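Week 4: Paying for a royal household

Reading for this week: Kumsa, chapter 5, and the Tefera handout from March.

Most monarchies keep three kinds of money apart. The first is the public grant, voted by parliament and spent on staff, travel and official duties. The second is income from land or other property held by the crown as an office. The third is private wealth, which the family may leave to its heirs like anyone else.

The lines between them are often disputed. A palace may belong to the state while the furniture inside it is private, and an inventory can take years to settle.

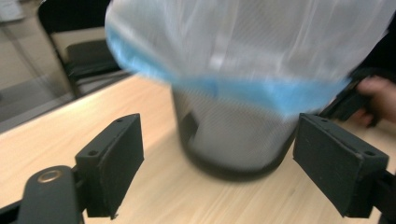

Heirs are a separate case. Some countries pay them from the age of eighteen, some only on marriage, and some leave the cost to the reigning parent. Note who decides the sum and whether it is taxed.

For the seminar, write some 90 words on one country of your choice. Bring a printed copy. Azra Vlachou's group will present first, then Amedeo Cirillo's. Questions about the essay should go to Mahlet Gebreyes.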